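**Ovach corner: the lantern trade after the October update**

Many members have written to me since the update, and most of the letters ask the same thing: is it still worth collecting lanterns in Ovach, or should we sell them all before the price falls more? I will try to answer in order, and please forgive me if I repeat something from the last newsletter.

First, what has changed. Before October, a paper lantern could be found only in the night market at Kincaid, and only if you had finished the ferry quest. Now the lantern is also a reward in the weekly chest. You need 17 stamps to open the chest, the same as before, but the list of rewards behind it is new. The colour you receive is random. Grey and green come very often. I have opened seven chests and I have received five green ones, one grey and one blue, so you can see that luck was not on my side.

The old lanterns from the ferry quest have a small knot on the handle. The new ones do not have it. When you trade, open the item card and look at the handle before you press accept. In the trade window itself the picture is too small and both kinds look equal. Müzeyyen Gezer lost an old violet lantern in this way, and she asked me to write it here so that it does not happen to other members. Support told her that a completed trade cannot be returned, also when it was a mistake.

About prices. I keep a small table of the trades which members report to me. Before the update a green lantern with knot was exchanged for 35 flasico in most cases. Last week I saw the same lantern go for nine. The new green ones without knot go for almost nothing, and some players simply give them away near the fountain. Violet and white have kept their value, and I think the white one has even become a little more expensive, but I have only two reports and I would not like to promise anything.

My advice, if you wish to hear it, is to keep the ones with the knot. They cannot be obtained any more. It was the same with the straw hats: at first everybody was selling, the price was very low for a month or so, and then the new players began to ask for them. Of course the developers can always bring the ferry quest back, and then I will look foolish.
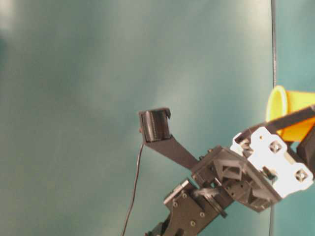
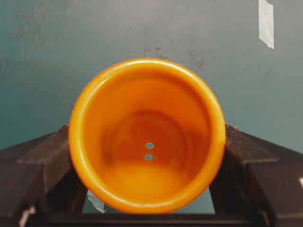

*Second picture: orange cup, from above.*

Now to trading between members. Our trading evening stays on Monday at 7 in the evening, on the Kincaid server, on the upper bridge and not in the market square as before. The square is too full since the update and the chat runs so quickly that it is not possible to read an offer. Please write your offer in one line, first what you have and then what you want. Keith Sowerby made a very good list of short forms (WK for "with knot", NK for "no knot"), and I ask everyone to use it, also the members who are with us for a long time and have their own habits.

If you are a child or you play on the account of your child, please remember that you need the trading permission in the parent settings. It is switched off again after every big update. I do not know the reason. You go to Family, then Permissions, then Exchange, and afterwards you must log out and log in, otherwise the button stays pale.

I must also write a few words about Clarko. Some members use this site to check values before they trade. It is useful, and I use it myself, but the lantern page has not been corrected for the new items. It shows one price for both kinds. Two members have already paid too much for a lantern without knot, and in both cases the seller sent them the Clarko page as a proof. I do not say that the sellers were dishonest, perhaps they did not know it either. Clive Heywood has written to the people who run the site and is waiting for an answer.

And please do not believe the videos which promise a free white lantern if you enter your password on some other page. There are three or four of them again. There is no such code. The only codes in Ovach are entered inside the game, in the small window behind the post office, and they never ask for a password.

A question from Ghislain Fraser: can a lantern be dyed? Yes, but only a grey one, and only with the dye from the harbour shop. The result is called "dyed lantern" on the card and most traders do not accept it as the real colour. For decorating your house it is completely fine, and I have a row of them along my stairs. If you place them close together the light becomes stronger on the wall behind, so leave one empty step between two lanterns.

Bradley Bickerstaff asks if the stamps from September are still valid. They are valid until the end of the season. The counter shows zero on the first day after the update for some players, but the stamps return when you visit the post office once.

For the next newsletter I would like to collect pictures of your houses with lanterns in them. Send them through the usual form, with your player name and the name of your island. Please hide the chat window before you save the picture, because the names of other players can be read in it. I would also be grateful for more trade reports for violet and white, with the kind (WK or NK), the price and the day.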